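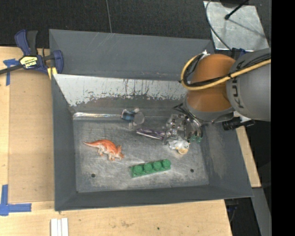
Talks and Workshops | Robotics Practice

Good morning, everyone, and thank you for coming in on a Sunday. Ilse has promised me coffee at half past, so I'll try to behave.

I want to talk about house rules for bin picking. I don't mean the big safety standards, which you all have in a binder somewhere (please do open it now and then). I mean the small habits that let Mellent run a test and Ikdale run the same test and get numbers they can fairly compare.

First one, and my favourite — fix the bin. A clamp on the rim will do, and tape on the bench so you can put everything back where it was. Kwok-wai lost 51 trials at Plotville to a bin that crept a few millimetres a day, and he is still a little sore about it. (Pause, he'll probably wave.)

Second, write down your objects before you start. Toys are fine, I'm very fond of toys. A dinosaur with horns and a frill asks a lot more of a gripper than a plain brick does, so name each one and keep spares of the same colour.

Third, agree on what counts as a pick. Ours is lifted clear of the rim and held for 20 seconds. Yours may be different, just print it at the top of the sheet.

Fourth, hands. Nobody reaches into the bin while the arm is enabled, even to nudge one little piece that has rolled against the wall. Stop, step in, reset, step out. Azucena has the laminated cards if you'd like one for your cell.

Next slide is the log template, all 13 fields. Go slowly here, people like to photograph it. Then hand over to Leopoldo for the questions.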